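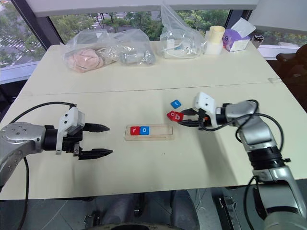 既然收了 colour，为什么不收 color？孩子在动画片里看到的都是后一种，照着拼出来，查表却说没有这个词，只好判错。上一版放出去以后，留言里有这么一段。这一版把美式写法补进了异体表，处理办法写在后面“拼写变体”一节。

Plemari 积木拼词词表
数据说明

简介

Plemari 是一份给字母积木用的英语词表，面向母语为中文、刚开始学拼写的孩子，以及带他们玩的大人。它要解决的问题很窄：手边有一盒字母积木，想找一些这盒积木确实拼得出来的词。

市面上的启蒙词表多半按主题或者按频率排列，不管字母够不够用。拿着这样的词表去摆积木，摆到 banana 就卡住了，盒子里没有那么多 A。用纸笔抄写不会碰到这个问题，用积木就经常碰到。我们在做词表的时候把三种常见的配块方式都算了一遍，每个词能不能拼，直接查列就行。

词表一共收 1,927 个词条，其中 977 个带有例句。所有词条都有中文释义和词性。

文件

数据由 2 个文件组成，均为 UTF-8 编码、逗号分隔，第一行是列名。

words.csv 主词表，一行一个词条。
variants.csv 异体表，一行一组对应关系，左列是主词表里的写法，右列是另一种通行写法。

用表格软件打开时如果中文显示为乱码，请改用“导入”功能，并手动指定编码。我们没有在文件开头加字节顺序标记，加了以后有些脚本会把第一列的列名读错。

字段

words.csv 有 9 个字段。

id 词条编号。编号一经发布不再改动，删除的词条编号也不会给别的词用，所以编号之间有空缺。
word 英文词，一律小写，不含空格、连字符和撇号。
length 字母个数。
pos 词性。一个词有多个常用词性时，只写孩子最先学到的那个。
zh 中文释义，尽量短。
keva 用 Keva 配块能否拼出，1 为能，0 为不能。
maluleke 用 Maluleke 配块能否拼出，取值同上。
dremeck 用 Dremeck 配块能否拼出，取值同上。
example 英文例句，没有则留空。

一行数据大致是这个样子（编号从略）：

water, 5, n, 水, 1, 1, 1, The cat drinks water.

例句中如果有逗号，整个字段会用英文双引号括起来。自己写脚本的话请用现成的 CSV 解析库，不要直接按逗号切分。

三种配块

这三个名字是我们给配块方式起的代号，和积木的材质、颜色、大小都没有关系。

Keva：二十六个字母每个一块。这种配法最省，能拼的词也最少，凡是有重复字母的词都拼不了。tea、fish、water 可以，book、egg、apple 都不行。

Maluleke：在 Keva 的基础上，A、E、I、O、U 各多一块。book、moon、tree 这类词因此可以拼了。辅音字母仍然只有一块，所以 egg、ball、apple 还是不行。banana 也不行，A 和 N 都不够。

Dremeck：在 Maluleke 的基础上去掉 W 和 Z。拼 W 的时候把 M 倒过来用，拼 Z 的时候把 N 横过来用。只印大写字母的积木有时会这样省料。带来的限制是 M 和 W 不能同时出现，N 和 Z 也不能同时出现。water 和 zebra 可以，warm 和 zone 就不行。

如果你的积木和哪一种都对不上，可以只用 word 列自己算。方法很简单：数出每个字母在词里出现的次数，再和盒子里的块数比较。六面都印字母的积木要麻烦得多，一块积木用了这一面就不能再用另一面，需要按二分图匹配来算，本词表没有覆盖。

收词原则

收录的词要满足下面几条。

单独一个词，不收词组。ice cream 不收，ice 和 cream 分别收。

原形为主。名词收单数，动词收原形，形容词收原级。不规则变化里特别常见的另立词条，例如 feet、went、better。规则的复数和过去式不收，孩子拼出 cats 或者 played 的时候请大人自行判断。

不收人名、地名、月份和国名。它们首字母要大写，而积木有的只有大写，有的只有小写，放进来会让大小写的问题变得很难讲清楚。

不收缩写，也不收带撇号的写法。TV 和 don't 都不在表里。

不收单个字母的词。a 和 I 在语法上当然是词，但是摆一块积木算不上拼写。

有几个词在讨论中来回改过。ox 留下了，它很短，孩子也喜欢听到 X 的发音。quiz 留下了，Keva 配块能拼，是少数能把 Q 和 Z 一起用掉的词。gun 在早期版本里有，后来有家长提出不合适，就拿掉了，编号空着。

释义的写法

释义写给孩子看，也写给陪着孩子的大人看，所以不追求完整。一个词只给一个意思，实在分不开的给两个，用顿号隔开。bat 写的是“蝙蝠、球棒”，light 写的是“光、灯”。

动物和植物用口语里的叫法。量词、冠词这类不好翻译的虚词，释义里写的是用法，例如 the 写作“用在名词前，指特定的那个”。这一类释义偏长，在小屏幕上可能会换行。

中文部分使用简体字。有人问过能不能提供繁体，自动转换基本可行，但“面”“后”“里”几个字需要人工看一遍，暂时没有安排。

例句的写法

例句尽量只用主词表里的词，包括它们的规则变化。句子用一般现在时，少数动作性很强的动词用现在进行时。句子里不出现人名，需要主语的地方用 the boy、the cat、my sister 之类。

没有例句的词条大多是虚词和不常用的名词。虚词的例句容易写得别扭，名词配上图卡往往比例句有用。后面会继续补，先补动词。

拼写变体

主词表统一采用英式拼写，这是沿用了最初那批教材的写法，并不表示哪一种更好。美式写法放在 variants.csv 里，例如 colour 对应 color，grey 对应 gray，axe 对应 ax。

需要注意，变体的字母组成和主词条不同，能不能拼也可能不同。grey 和 gray 在三种配块下都能拼。colour 有两个 O，用 Keva 拼不了，用 Maluleke 可以，color 也是一样。axe 和 ax 都没有重复字母，三种都行。异体表目前没有单列这三个字段，使用时请自己算一下，或者等下一版。

还有一种情况不算变体，就是同一件东西英美叫法不同。lift 和 elevator 是两个词，各自按收词原则决定收不收。

校对情况

词和词性对照纸质词典查过。三个配块字段由脚本生成，生成以后抽查了含有双写字母的词，以及同时含有 M 和 W、N 和 Z 的词。length 字段也是脚本生成的。

中文释义由不同的人分批写成，风格不完全统一。早期那批喜欢写单字，“跑”“跳”“红”，后来那批偏向写双字词。我们统一过一遍，还有漏网的，欢迎指出。

已知问题

动名词同形的词只标了一个词性。play 标的是动词，有些课本先教名词。

少数释义带有地区色彩。potato 写的是“土豆”，没有写“马铃薯”。

排序用的是字母顺序，没有难度分级。我们试过按字母个数分级，效果不好，eye 只有三个字母，拼错的孩子却不少，而 hand 和 jump 这样的词多数孩子听一遍就能拼。难度和读音规则关系更大，这方面的标注工作量不小，目前没有动手。

字母相同、顺序不同的词没有互相链接。tea、eat、ate 可以用同一组积木摆出来，很适合做游戏。需要的话，把 word 列的字母各自排序以后再分组，就能得到所有这样的词。

使用建议

第一次玩的时候先挑三四个字母的词，并且只挑没有重复字母的。把 keva 列筛成 1，再按 length 从小到大排，前面那一段就够用很久。

大人报词，孩子摆，是最常见的玩法。反过来也可以，孩子摆一个词，大人来读，读完再查表里有没有。孩子往往更喜欢后一种，会故意摆一些不存在的词看大人怎么念。

换字母的玩法也很受欢迎。先摆 cat，把 C 换成 H 变成 hat，再把 T 换成 M 变成 ham，一次只动一块。词表里三个字母的词足够这样接很长一串。

b 和 d、p 和 q 在小写积木上容易看混，积木转个方向就成了另一个字母。可以在底边贴一条胶带，规定胶带朝下。大写积木没有这个麻烦，但孩子读书时看到的多数是小写，两套最好都认一认。

不建议拿这份词表当考纲。词是按积木好不好摆挑的，和任何考试都没有对应关系。

许可

词条、释义和例句可以自由复制、修改和再分发，包括印成卡片出售，注明来源为 Plemari 词表即可。如果改动了收词范围，请换一个名字，免得别人拿着两份不同的表对不上编号。

反馈

发现错误请附上 id 和字段名，只写“有个释义不对”很难定位。建议增加新词的，请先对照收词原则，特别是大小写和词组两条，这两类建议收到得最多。

更新记录

本版发布于 2025年1月30日。主要改动：新增 variants.csv；dremeck 列重新计算，修正了 N 和 Z 同时出现时误判为可拼的错误；example 列去掉了句末多余的空格；统一了颜色类词条的释义。

上一版没有 dremeck 的说明文字，只有数据，不少人以为那一列是难度等级。这一版补上了说明，列名不变，已有的脚本不用改。

下一版计划在六月放出，内容是给异体表补上三个配块字段，以及继续补动词例句。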